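Search this blog Go

The night the arm forgot where the worktop was

I have been bursting to write this one up, because it is easily the best fault we have had all year (best in the sense of most interesting, my nerves would not agree).

Our kitchen project, which we call Skarnunel, is meant to teach a Franka arm to tidy up after people. Pick up the thing on the counter, put it somewhere sensible, go back for the next thing. By June we had 1,979 attempts in the log and I was feeling very pleased with myself. Then, at twenty to six one evening, the arm went down for a marker pen and carried on going. There was a horrid creak from the butcher block, the controller decided it had felt quite enough force, and everything stopped dead with the fingers pressed into the wood.

No harm done, apart from a dent I can find with my thumbnail. But the arm had driven itself 18 millimetres below where it believed the surface to be, and I couldn't let that go! 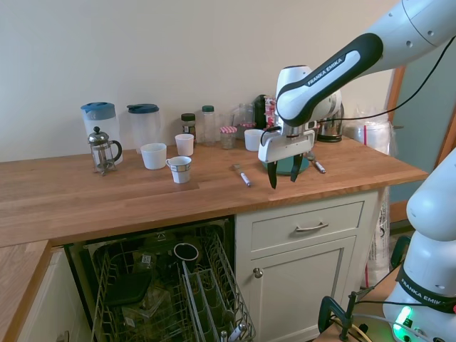
Filed under: Faults and near misses

My first guess was the gripper. We had changed the fingers the week before, and if you fit longer fingers and forget to tell the software, the arm will cheerfully poke them through whatever is underneath. I was so sure of this that I had the screwdriver out before I'd opened the log. Wrong! Fingers measured, settings checked, all matched to the hair.

Second guess, the clamp. The base has its own mount next to the cabinet, and if that shifts then every height in the system shifts with it. I leaned on it, I wiggled it, I put a spirit level on it. Solid as you like.

So I rang Borislav Todorova, who wrote most of our motion code and has more patience than I do. He asked me one question: had anybody run the calibration that day? Well, yes. I had. At lunch. And when we pulled up the file, there it was in line 3,445 of a very dull log. The calibration takes a handful of touches on the bare worktop and works out the height from those. One of my touches had landed on the rim of something left lying about, the routine had thrown it out as a bad reading (good), and had then filled the gap with a default value from our old bench at Iltitz (very much not good). The old bench was lower. The sums came out tilted, so one end of the counter was fine and the other end was, as far as the arm knew, a good bit further down than it really is.

I love this sort of fault. Every single part did what it was told. The reading was bad, it got rejected, a number was found to replace it, and not one line of the code thought to mention it to a human being.
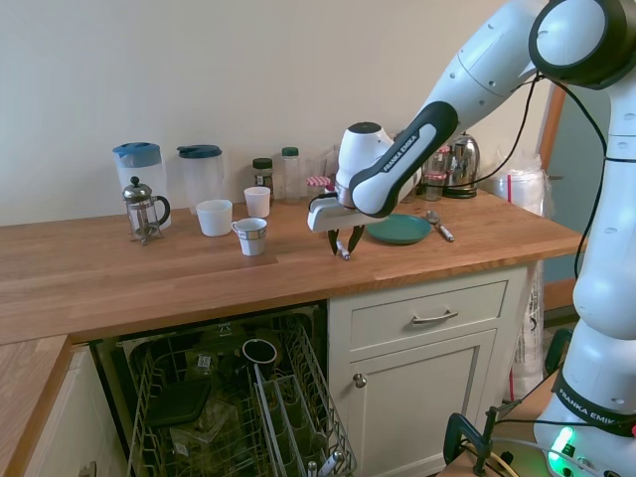 We've made three changes. The calibration now refuses to finish if it loses a touch, and it puts up a big ugly message until you do it again. The Iltitz default has been deleted, with some ceremony. And there is a floor in the software now, a height the fingers can't go below whatever the calibration says. Borislav wanted that last one from the start, and I argued that it would get in the way. Sorry, Borislav.

I also turned down the force limit for the final part of each reach. It was set for pushing drawers shut, which needs a decent shove, and there's no call for that when all you want is a pen. It makes the approach slower, and the first few runs kept stopping for no good reason until we eased it back up a touch. I still don't think the number is right. If any of you have settled on one you like for small objects on wood, please tell me in the comments!

One more thing, for those of you with an arm of your own. I had my hand on the stop button when it happened and I did not press it. The controller beat me by miles. I had always thought of myself as the safety system, and I was standing there with my mouth open. So we've marked out where people may stand during a run, and glasses and anything else that would shatter stay out of the half we're working in until I trust the new floor.

We did 6 full runs the next morning and none of them tripped the new limit. I'm going to try the cutlery next, with fresh batteries in the spirit level's little lamp and a lot of biscuits.

Recent posts
Tasetti wrist camera: my first month
Why our drawer test kept failing at teatime
Notes from the Hallgrímsson workshop
Cable routing, part two

Contact | Copyright the author, please ask before reusing | Back to top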